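Betreff: Re: [kilik-bau] Spiel in den Fingern / Stoff rutscht raus
Datum: 13. Oktober 2019

Moin zusammen,

nur schnell, muss gleich los. Zur Frage von gestern nach den Fingern und dem Stoff, unten hängt das Zitat noch dran. Stand beim Handgreifer, blauer Stoff auf weißer Matratze:
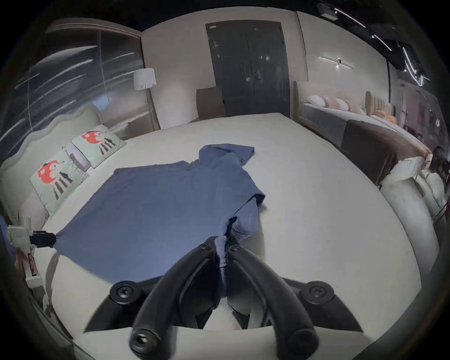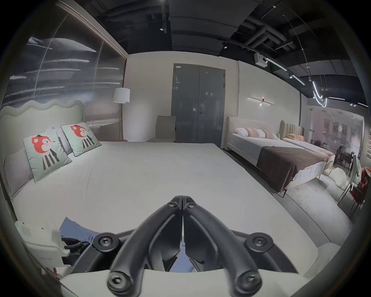 Erstmal das Spiel. Bei mir war es die Lagerung, die Zähne hatten damit nichts zu tun. Ich hatte die Bohrungen in den Fingern stramm gelassen und dann mit der Schraube das Axialspiel weggezogen, also genau so wie es in der alten Kairys-Anleitung von 2016 steht. Geht einen Abend gut. Danach arbeitet sich die Schraube los und die Spitzen stehen versetzt. Jetzt: Bohrung aufgerieben, Bundbuchse rein, Schraube handfest und mittelfest gesichert. Versatz an den Spitzen ist weg, jedenfalls soweit ich es mit der Fühlerlehre sehen kann.

Quote aus eurer Mail:

> Unser Greifer schliesst sauber, solange nichts dazwischen ist. Sobald
> wir Stoff nehmen, dreht sich die linke Spitze weg und das Hemd rutscht
> nach unten raus. Handtuch geht, Jeans geht auch, dünne Baumwolle nie.
> Haben schon Moosgummi aufgeklebt, das war nach einem Nachmittag ab.
> Ausserdem springt der Öffnungswert beim Schliessen, mal 2 Ticks, mal
> deutlich mehr. Ist das bei euch auch so oder haben wir den falschen
> Magneten? Und: hat jemand die Finger schon länger gemacht?

Der Reihe nach.

Dünne Baumwolle: Moosgummi könnt ihr vergessen. Habe Silikon in eine flache Form gegossen, Streifen geschnitten, auf die Innenseite geklebt. Kleber vorher auf einem Reststück testen, mein erster hat auf Silikon überhaupt nicht gehalten. Streifen müssen vorne über die Spitze raus, einen Millimeter reicht. Sonst greift ihr nur mit der Kante und der Stoff haut ab. Und nicht von oben draufdrücken, lieber flach ran und eine Falte zusammenschieben, dann zu. Klingt banal, hat bei mir mehr gebracht als jede Fingerform.

Kragen ist nochmal ein eigenes Thema. Zu steif zum Falten, zu dick für die Spitze. Da nehme ich im Moment einfach den Stoff daneben.

Öffnungswert: ja, springt hier auch. Voll offen habe ich 1447, zu ist Null, das passt jeden Morgen wieder. Dazwischen zappelt es. Zwei Sachen probiert:

- Magnet neu eingeklebt, diesmal mit Zentrierhülse. Viel besser.
- Kabel vom Sensor separat von der Versorgung geführt. Bisschen besser, kann auch Einbildung sein.

Wenn eure Sprünge größer sind als ein paar Ticks, würde ich zuerst nach dem Magneten gucken. Meiner saß sichtbar schief, peinlich, hatte ich selber eingeklebt. Den Filter in der Firmware habe ich wieder rausgeschmissen, der hat das nur verschleiert und beim schnellen Zumachen kam der Wert zu spät.

Längere Finger: hab ich gemacht, hab ich bereut. Mehr Reichweite unter den Stoff, aber die Spitzen federn und man merkt am Griff gar nicht mehr ob was drin ist. Zurück auf die alte Länge. Wer es trotzdem will, die Datei liegt im Ordner "drollum-lang" auf dem Werkstattserver, bitte nicht mit "drollum" verwechseln, das ist die normale.

Kabel: Zugentlastung! Mir ist der Stecker zweimal beim Umgreifen rausgegangen, und man merkt es erst hinterher beim Anschauen der Daten. Jetzt Kabelbinder am Halter und eine Schlaufe mit Luft. Schlaufe nicht zu groß, sonst hängt sie im Hemd.

Was noch fehlt:
- Dauertest. Ziel sind 200 Griffe am Stück ohne Nachziehen, soweit bin ich noch nicht, kam immer was dazwischen
- Zeichnung für die Bundbuchsen, momentan nur Bleistift
- Gewicht. Das Ding zieht auf Dauer ganz schön am Handgelenk, wer eine Idee hat wo man am Halter Material rausnehmen kann, her damit

Wegen der Sammelbestellung bei Ranico: ich würde Buchsen und Innensechskantschrauben zusammen bestellen, Magnete auch gleich. Wer mitmachen will bitte hier antworten und nicht privat, beim letzten Mal im Mai hatte ich drei verschiedene Listen und am Ende fehlten genau die Schrauben. Silikon hab ich noch genug, davon kann sich jeder was abfüllen, steht im Regal über der Ständerbohrmaschine. Becher selber mitbringen.

Achso und wer hat den Reibahlensatz? Der kleine Kasten, eine fehlt eh schon. Bräuchte ihn am Mittwoch wieder.

Rest später - muss wirklich weg.

Grüße aus der Werkstatt

2 Antworten
0 mal geteilt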